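Brallimside Community Orchard: how we're getting on, May

Hello Deolinda, and hello to everyone at the Indano fund who reads these.
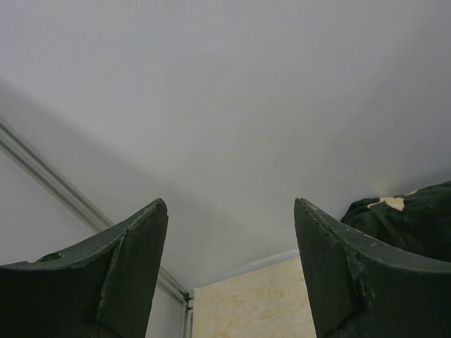
I promised you a proper update once the blossom was over, and it's just about over now, so I've sat down with a big mug of tea to get it all written out before the mowing starts again.

The big news first: the trees are in! All 18 of them, planted along the bottom of the slope where the old allotments used to be (the bit you walked round with Cathal in the rain, sorry again about your shoes). We lost 2 over the winter, both plums, and both in the wet corner by the gate. Cathal McGrath had warned me about that corner and I thought I knew better. The nursery has offered us replacements at half price, and this time they're going further up the hill, next to the pears.

The apples have been lovely. We had far more blossom than I was expecting from trees this young, and I was all for leaving it on, but Bontu Gidey talked me into picking most of the baby fruit off so the roots get a chance first. It felt awful doing it. We've left a few on the two strongest trees so the children from Fellton Primary have something to look at in September.

On to the money. You gave us £3,000 and we've spent a bit over half. Most of that went on the trees, the stakes and the rabbit guards, and then there was the digger hire, which came in dearer than the quote as the ground was full of old brick. I've attached the receipts as a separate file. The one from Theodorakopoulos is for the water butts and the pipe, in case the name puzzles your accounts people! What's left is put by for the path, the bench and the pruning course.

The path is the part I'm least happy about. It was meant to be finished by Easter and it's hardly begun. The council wanted a drawing showing the slope for wheelchairs, then they wanted a different drawing, and then the person dealing with it moved departments. Eirini Chatzigeorgiou has taken it over from me, thank goodness, and she's had a much nicer reply out of them than I ever managed. She thinks we could be laying hardcore by the end of the school holidays. I'd like to ask now whether we could carry the path money over into the autumn if that slips. Could you let me know what you'd need from us in writing?

The grafting morning went really well. We'd put out chairs for a dozen and 15 people turned up, so some of us perched on the log pile. Hye-jin Ji ran it and was very patient with my knots. Everyone took a grafted tree home in a pot, and I keep getting messages telling me whose has come into leaf and whose hasn't (mine hasn't).

Still to do before I write again: sort the replacement plums, get the mulch down before it turns dry, mend the gate latch, and book the pruning course for winter. I also need to find somewhere to keep the ladders, as the shed roof is letting in water over that end.

Do come and see it if you're over this way. Mornings are best, and there's usually one of us there from ten with a flask.

All the best, and thank you again from the whole lot of us at Brallimside.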